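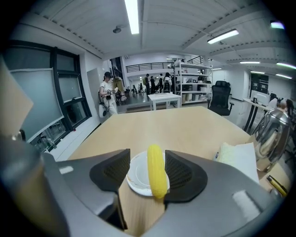
## Where did the Stidport brick tramway cross Sovau Lane?

**marshwalker**

Hello all, first proper thread from me, though I've been reading for ages. I've got completely hooked on the little tramway that ran from the brickfields down to the quay at Stidport, and I can't work out where it crossed Sovau Lane. The two printed maps I've got disagree with each other. The earlier one shows the line coming over the lane just below the chapel and then curving behind the cottages. The later one has it dead straight and much further down, nearly at the slipway.

I walked it on Tuesday with a copy of each map and got very muddy and very happy. There's a definite low bank in the field behind the chapel, grassed over, with a ditch on the seaward side. Then nothing at all until you reach the quay wall, where there's a slot in the stone that I'm sure held a rail or a timber stop.

Has anyone looked into this before? Was the line moved, or is one of the maps just wrong?

---

**OldTideTable**

Oh, lovely subject! My grandfather worked at the brickfields as a boy and always said "the top road" and "the bottom road" for the trams, as if there were two. I took it to mean the two ends of the same line, but now you've got me wondering.

He also said the trucks went down by themselves with a lad on the brake and were pulled back up by a horse. The horse used to stop outside the bakehouse and wouldn't move until it got a crust. The bakehouse was below the chapel, which would put the line at your upper crossing, for his time anyway.

---

**pete_quoins**

The bank behind the chapel isn't the tramway. It's a sea bank, much older than the bricks, and you can follow it right round to the sluice if the nettles are down. People have been calling it the tramway since the parish booklet came out, and the booklet gave no source for it.

I'd trust the later map. It was surveyed at a bigger scale and they drew every pump and privy. The earlier one was an estate plan made to show who owned which field, and whoever drew it may have put the line in by eye.

---

**marshwalker**

Thanks pete, I hadn't thought about what the estate plan was *for*. But can't it be both? If I were laying a cheap tramway across a wet field and there was already a nice dry bank going the right way, I know where I'd put my sleepers!

---

**pete_quoins**

You might. But the bank turns at the chapel wall, and it turns sharply. Loaded trucks on a gravity run won't go round a corner like that, or they'll go round it once.

---

**Hettie_B**

Not if the wall's been moved, and it has. The burial ground was extended towards the lane. You can see the join in the brickwork if you stand by the yew, the older part is all thin handmade bricks and then there's a straight vertical line and it goes to bigger, redder ones. So the bank probably carried on further before the extension cut it off, and the turn you see now is only the path people trod round the new corner.

I do love that wall. Some of the bricks have got thumbprints in them.

---

**OldTideTable**

Thumbprints! Going to look at the weekend.

---

**kwyu**

Hello, Kam-wah Yu here, I've been going through the quay account books at the reading room for a different reason (coal dues, if anyone shares my odd tastes) and the tramway comes up over and over. A few bits that may help:

- The brickfield paid the quay a yearly rent of 6 shillings "for the passage of waggons over the lane". It's always "the lane", never named, which is maddening.
- One entry is for mending the quay wall "where the old road came down", and it's in the same year as a payment for new oak at "the new road".
- A good week in summer was 2,000 bricks to a truckload's worth of entries, so the clerk was clearly lumping several trips together. I wouldn't use it to work out the size of the trucks.
- The Cheung yard, next to the slipway, complained about brick dust on their sails. They complained every single year and I've grown very fond of them.

"Old road" and "new road" look to me like your top and bottom roads, OldTideTable. I nearly jumped out of my chair when I read your post!

---

**marshwalker**

Kam-wah this is *brilliant*. An old road and a new road! So both maps could be right, each for its own time. Is there a month for the wall repair?

---

**kwyu**

May. The books run from one May to the next, so it may only mean that's when the bill was settled. The mason could have done the work at any time in the previous year.

---

**pete_quoins**

All right, that's a better source than I expected and I'll give way on there being two routes. I still won't have the bank. "Road" in those books could mean a cart road. Does it say rails anywhere?

---

**kwyu**

"Plates", twice. Once "plates and pins for the new road" and once "plates taken up". The second doesn't say which road they were taken up from. Fair point about carts though, I'd want to see plates and "old road" in the same entry before I put any money on it.

---

**gullsandgravel**

Coming at this from the quay end. The slot marshwalker mentions isn't for a tramway stop, in my opinion. There's a matching one on the other side of the steps, which you only see at low water, and I think the pair held boards to keep the spring tides out of the yard. My dad helped put boards in a gap just like that further along, before the Eltix building went up.

Now, if you want something odd, look at the kerb opposite Eltix. There's a stone with two worn grooves in the top, side by side. I laid my walking stick across them and cut a notch so I could compare it with anything that came up. Still got the stick!

---

**Hettie_B**

I know that stone! I've sat on it with chips. I always thought it was a rope groove.

---

**gullsandgravel**

Ropes leave a rounder, smoother groove and they usually fan out a bit. These are flat-bottomed and parallel. But I'm happy to be argued with, half the fun is in going back for another look.

---

**pete_quoins**

Kerbs get moved. That stone could have come from anywhere on the quay, they relaid the whole front when the drains went in. It tells you there was something with wheels and not much else.

---

**marshwalker**

True, but it can't have come far, can it? It's a huge lump. I went down before work this morning and the grooves are beautifully clear with the sun low. I also paced from the stone to the slipway and made it 40 paces, and on the later map the line comes down to the quay a bit short of that, on the same side. Close enough to make me grin all the way to the bus.

And I agree with gullsandgravel about the slot now. I saw its twin. Scrubbing that one off my list.

---

**OldTideTable**

Been to the wall. Hettie's right about the straight join, it's plain as anything once you know. I found three thumbprints and what might be a cat's paw.

I also had a word with my aunt, who remembers my grandfather's stories better than I do. She says the horse and the bakehouse belonged to *his* father's time, and he only passed it on. By the time he was there they used the bottom road and there was a winch. So that moves the bakehouse story back a generation and fits an upper route going out of use first. She was quite cross with me for muddling it.

---

**pete_quoins**

That's useful, and do thank your aunt. Family stories slide about like that all the time and it's rare to have somebody who can pin one down.

For what it's worth I got my own notes on the sea bank out last night. I levelled it years ago with a borrowed staff. There's a stretch of 200 feet behind the chapel where the top is wider and flatter than anywhere else, and I'd put "cattle?" in the margin. I'm not saying it's the tramway. I'm saying I'd like to look at it again.

---

**marshwalker**

PETE! Can I come?

---

**pete_quoins**

Bring wellingtons. And ask at the farm first, they're perfectly nice but they've got young stock in there and they like to know.

---

**Hettie_B**

I'm coming as well. If anyone has a decent probe, I've only got a knitting needle.

---

**kwyu**

I can't make it, the reading room only opens in the mornings and I've got one more volume to get through, but I'll look out for "plates" and "old road" together and post whatever I find. One request while you're up there: could somebody see whether there's any broken brick in the ditch on the seaward side? The Cheungs weren't the only ones grumbling. There's a farmer who wanted paying for "bats and rubbish thrown down from the road" and I'd love to know which ditch he meant.

---

**gullsandgravel**

I've got a probe. It's a bit bent but it goes in. See you by the chapel gate, and I'll bring the stick with the notch.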